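Round vs. rectangular tops for a small shared workroom
Forum: Space Planning and Furniture
Tags: tables, clearance, seating, glare

suniyal
Posted 30 June 2025

I have to specify replacement tables for a shared workroom on the second floor of our Zondmont building. The room is used for small meetings, laptop work and bench-type tasks that need a flat surface and a chair. Net floor area is 400 square feet, one door, windows on the long wall. Present furniture is a mix of round tables on pedestal bases and folding rectangles that were brought up from storage in May and never went back.

The facilities manager wants everything rectangular, 65 by 30 inches, so the tables can be pushed together. I would keep the rounds, or at least keep the shape. Points I would like checked by people who have done this more than once:

Seating. I have been using 30 inches of edge per person. On a 48 inch round that gives five seats by circumference. On the rectangle it gives two per long side and one at each end, so six, but the end seats lose depth to the people next to them.

Clearance. I need chair pullout plus a walking lane behind. The round seems to need less, as nobody meets a corner when they pass it.

Surface color. The existing tops are dark maroon. People either like them or complain about them.

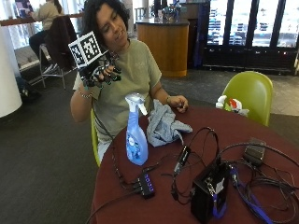

Round table with the dark maroon top.

Budget quote for the rectangular option from Moldovan is $1,568 with delivery. I have no quote for new round tops yet. The existing pedestals are Grinberg and the dealer says they will accept a replacement top if the hole pattern is matched.

Santosh Uniyal

plancheck_dee

Your seat count for the round is correct as arithmetic but I would not plan on it. Thirty inches measured along the circumference is 30 inches at the edge only. The usable area in front of each person is a wedge. With five people at a 48 inch round, each one has a decent width at the edge and very little by the middle. If they are talking, fine. If they all have laptops open plus paper, the back corners of the laptops meet.

For working use I plan four at a 48 inch round. For coffee I plan five.

Check the rectangle the same way. At 30 inches deep, two people facing each other have 15 inches each. That is one laptop and no notebook. The manager's six is four with two unhappy people at the ends.

hallorantops

Disagree with part of that. A 30 inch deep rectangle is poor for face-to-face work but it is the right depth for one-sided work, which is what a bench task is. If the tables go against the window wall with people on one side only, each person gets the full depth. A round table against a wall throws away a good part of its edge and leaves two dead triangles behind it where things fall.

The real question is how the room gets used by hour. If most of the booked time is one or two people doing something with their hands, corners and straight edges are useful. You can clamp to a straight edge. You can square things to it. Clamping to a round edge works badly unless the clamp pad is narrow.

suniyal

Use is mixed. The booking sheet does not separate meetings from bench use. What I can say is that the rounds are taken first every day and the folding ones are taken when the rounds are gone.

hallorantops

That could be the folding tables being folding tables. They bounce. You would need to compare a rigid rectangle with a rigid round before drawing anything from it.

suniyal

Agreed. The folding ones do bounce.

plancheck_dee

On clearance, the gain from a round is real and smaller than people expect. Draw the chair circle, not the table circle. A person seated and pushed back takes the same depth from the edge whatever the edge shape is. What you save is the corner of the occupied zone, and you only save it if the circulation path runs diagonally past the table. If your path runs parallel to the window wall, the round saves you nothing at its widest point.

Where is the door relative to the windows?

suniyal

Door is in the corner opposite the windows, so the main path is diagonal.

plancheck_dee

Then you do get the benefit. Put a round nearest the door and do as you like with the rest.

mk_baseplate

Regarding the pedestals. Before anyone buys tops, turn one table over and look at the spider (the cross-shaped mounting plate). On a pedestal base the spider length should be a good fraction of the top diameter. If you go up in top size on the same base, two things change: the unsupported edge gets longer, and the tipping moment goes up when someone leans on the edge to stand. People do lean on the edge to stand. I have seen a base that was stable for years become a nuisance after the owner put a larger top on it.

Same diameter, same weight or heavier: no issue. Larger diameter: check with the base maker in writing. Do not go by what the dealer says about the hole pattern. The hole pattern tells you that the screws line up. It says nothing about stability.

suniyal

Same diameter is the plan. I will measure the spiders tomorrow.

mk_baseplate

Also check the glides. Half of all "wobbly pedestal" tickets I close are a missing glide or a glide screwed up into the foot. It takes a minute with the table on its side.

orla_v

I want to pick up the color question, which everyone skipped.

Dark maroon is a low-reflectance color. Complaints about dark tops tend to fall into separate groups and it helps to know which one you have.

First, contrast. White paper on a dark top is a bright patch in a dark field. For someone reading or writing for hours this is tiring. For a short meeting it does not matter.

Second, visible marks. Dust, skin oil and dried cleaner show more on dark than on mid-tone. This is a cleaning complaint presented as a color complaint.

Third, reflections. This depends on gloss and not on color, but people notice it more on dark tops, where the reflection has less to compete with. With windows on the long wall you may have it in the afternoon.

If the complaints are the second or third kind, you can keep the maroon and change the finish. If they are the first kind, you need a lighter top.

suniyal

Mostly the second. The words used are "always looks dirty." One person mentions window reflection.

orla_v

Then look at how they are being cleaned before you spend money. Ask what product is used and whether it is wiped off or left to dry. Anything with a polish in it will build up on a dark top and hold fingerprints. Wash one table with plain dish detergent in warm water, rinse with a clean damp cloth, dry it, and leave the next table alone as a control. Look at both from a low angle toward the window.

grainandglue

Lustura makes a matte top in a range of dark reds and browns and I have specified it on two jobs. Marks are less visible than on a satin top of the same color. My objection is that matte tops burnish. Where forearms rest, the surface slowly becomes shinier than the rest, and once that has happened it cannot be reversed by cleaning. On a round table the burnished zone ends up as a ring. On a rectangle it is two strips along the long edges. In both cases it is visible from the door.

I would take satin and accept the fingerprints.

orla_v

How long before the ring appeared?

grainandglue

First one, under two years. Heavy use, a student lounge. The second job has light use and shows nothing so far.

hallorantops

I will argue for mid-tone again. A mid-gray or a light wood tone hides dust and oil and paper glare all at once. The only argument for staying with maroon is matching what exists, and if the folding rectangles are leaving anyway there is little left to match.

suniyal

The chairs were bought to go with the maroon. They are staying.

hallorantops

Chairs do not have to match a top. They have to be the right height for it. What is the top height?

suniyal

Top height is 29 inches on the rounds. I have not measured the folding ones.

hallorantops

Measure them. If the manager's rectangles come in at 30 and the rounds stay at 29, they will never sit flush beside each other, and "can be pushed together" is the whole argument for the rectangles. A one-inch step between tables is worse than a gap.

plancheck_dee

Good point. Also, a round and a rectangle do not push together in any useful way regardless of height. If the room ends up mixed, the rectangles need to work as a group on their own and the rounds need to work alone. Plan it as two zones and say so on the drawing, or the first person to rearrange the room will block the diagonal.

suniyal

I measured everything this morning.

Rounds: all 29 inches at the center. Spiders look adequate for the present tops. One base had a glide missing, as predicted. Replaced from stock and the wobble is gone.

Folding tables: 29 and a quarter. Moldovan confirms their rectangle is 29 nominal with adjustable glides, so the step can be taken out.

Cleaning: the product in the closet is a spray with a polish in it. I washed one round with detergent and left the one beside it. From a low angle the difference is plain. The washed one shows fewer prints after a day of use. It still shows dust.

Current position is to keep the round tops as they are, change the cleaner, and buy rectangles for the window wall only, used from one side. That drops the quantity, so I have asked Moldovan to requote.

mk_baseplate

Tighten the spider screws while you are at it. By hand. A power driver will strip the core out of an older top.

grainandglue

Reasonable plan. What color for the rectangles?

suniyal

Not decided. The manager prefers maroon for all of it. I am leaning toward a mid-tone on the window side on the strength of orla_v's contrast point, as that is where people will read and write for longer.

orla_v

Ask for a sample at least the size of a sheet of paper and put it on the sill for an afternoon. The small chips are useless for judging gloss.

hallorantops

And have the edge detail on the sample too. With one-sided use everyone's wrists will be on the same edge all day. Ask for an eased edge, and get the radius written on the order.

suniyal

Will do. Requote is due this week, I will post the new figure when it comes in.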